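Scientific Computing for Engineers
Handout 6: Running jobs on the Pernenow cluster
Revised Aug 19, 2020

Before you start

You should have a working account on Pernenow and have logged in at least once. If your password was issued in December or earlier it has expired and you need to reset it from the account page before the lab. The lab exercises use the heat conduction code from Handout 5. If yours never compiled, copy the reference version from the course directory and use that. You will not lose points for it in this handout.

1. What a cluster is made of

A cluster is a set of ordinary computers, called nodes, joined by a fast network. Each Pernenow compute node has 36 cores and its own memory. A core can read and write the memory of the node it belongs to. It cannot reach the memory on another node. If a core needs a value that lives somewhere else, the value has to be sent over the network as a message, and the program has to ask for that explicitly.

There are two kinds of node you will meet. The login node is where you land when you connect. Everyone shares it. Use it to edit files, compile, and submit jobs. Do not run simulations on it. The compute nodes do the work, and you reach them only through the scheduler.

Files are kept in two places. Your home directory is small and backed up. The scratch space, named Esell, is large, fast, and not backed up. Write simulation output to Esell and copy what you want to keep back to home when the job is done. Files on Esell are deleted if they have not been touched in 100 days.

2. Splitting the domain

Our model problem is heat flow along a thin rod. The rod is divided into cells, and at each time step the new temperature of a cell depends on its own old temperature and on the old temperatures of its left and right neighbors.

To run this in parallel we cut the rod into pieces and give one piece to each process. Inside a piece, every cell can be updated with local data. The trouble is at the ends. The last cell in one piece needs the first cell of the next piece, and that cell is stored in another process's memory.

The usual fix is to add one extra cell at each end of a piece. These are called ghost cells or halo cells. They hold a copy of the neighbor's edge value. Each time step then goes like this:

Send your two edge values to your neighbors.
Receive their edge values into your ghost cells.
Update all of your own cells.
Swap the old and new arrays.

A process at the physical end of the rod has only one neighbor. Its outer ghost cell is filled from the boundary condition.
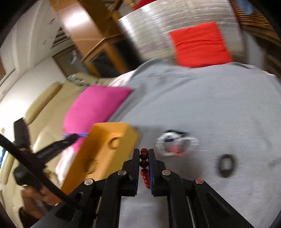
Load balance is the next thing to get right. With 613 cells and 4 processes the division does not come out even: three pieces get 153 cells and one gets 154. That difference is too small to matter. It matters a great deal when the cells do not all cost the same. Think of the rod as a strand of beads like the dark red one held in the gripper, where the beads near the top are larger than the ones lower down. If you cut the strand so that every piece has the same number of beads, the process that gets the large ones has more work and the others wait for it. Cut it so that the total work in each piece is close to equal, even though the bead counts then differ. In a combustion model the expensive cells are the ones where chemistry is active, and they move during the run, so the cuts have to be moved too. We will not do that in this course, but you should know why production codes spend effort on it.

3. Messages and deadlock

A blocking send may not return until the matching receive has been posted. Suppose every process calls send first and receive second. For short messages this often works, as the library copies the data into a buffer and returns. For long messages there may be no buffer space, and then every process sits in send waiting for a receive that never comes. The program hangs with no error message.

Three ways around this:

a. Even-numbered processes send first and odd-numbered processes receive first.
b. Use a combined send-receive call. The library sorts out the order.
c. Use nonblocking calls, then wait for all of them to finish before reading the ghost cells.

Use option b for the lab. Option c is faster on large problems, as you can update the interior cells while the messages are in flight. It is also easier to get wrong. The most common mistake is to write into a send buffer before the wait call has returned.

4. Speedup and efficiency

Let T(1) be the run time on one process and T(p) the run time on p processes.

Speedup: S(p) = T(1) / T(p)
Efficiency: E(p) = S(p) / p

If a fraction f of the run time cannot be parallelized, then

S(p) = 1 / (f + (1 - f) / p)

As p grows, S approaches 1/f. A code with f = 0.01 can never run more than 100 times faster than it does on one core, however many nodes you ask for. Reading the input file and writing the output from a single process both count toward f. So does any loop you forgot to split.

This is the strong scaling case: the problem stays the same size while p goes up. In weak scaling, the problem grows with p, so each process keeps the same amount of work. Weak scaling results nearly always look better. When you read a scaling plot in a paper, check which kind it is before you compare it with anything.

Measure wall clock time, not CPU time. A process that is waiting for a message may still be using its core at full rate, and CPU time will count that as work.

5. Submitting a job

The scheduler on Pernenow is called Tramitz. A job script is a shell script with a few lines at the top that say what you need: number of nodes, number of processes per node, and a time limit. Your job is killed when it reaches the limit, finished or not. Ask for somewhat more time than you expect to use, but do not ask for the maximum out of habit. Short jobs start sooner.

Course accounts may use up to 4 nodes at once. A request for more will be accepted and will then wait in the queue forever, so check your numbers if a job does not start.

Output that would have gone to the screen goes to a log file in the directory you submitted from. Look at it first when something fails. An empty log usually means that the program was not found — check the path — or that the job never started.

6. Lab exercise

Work in the Alemayehu room or from your own machine. The cluster is the same either way.

Part 1. Add ghost cells to the serial code and confirm that the answers do not change. Compare the full temperature array, not only the middle value.

Part 2. Make the code parallel with the combined send-receive call. Run it on 1, 2, and 4 processes with 613 cells. The three results should match to rounding error. If they disagree only near the cuts, your ghost cells are being filled in the wrong order.

Part 3. Increase the number of cells until the one-process run takes at least a minute. Run again on 1, 2, 4, 9, 18, and 36 processes, all on one node. Plot speedup and efficiency. Estimate f from your data.

Part 4. Repeat the 36-process run spread over 4 nodes, nine processes on each. Is it faster or slower than the single-node run? Write a paragraph on what you think limits each case. Memory bandwidth is worth considering, as all the cores on a node share it.

Turn in your source code, the job scripts, the two plots, and the paragraph from Part 4. Do not turn in the log files or the raw output. Timings taken on the login node will not be accepted.

Reading for next time: the section of the course notes on two-dimensional decomposition, up to the part on corner exchange.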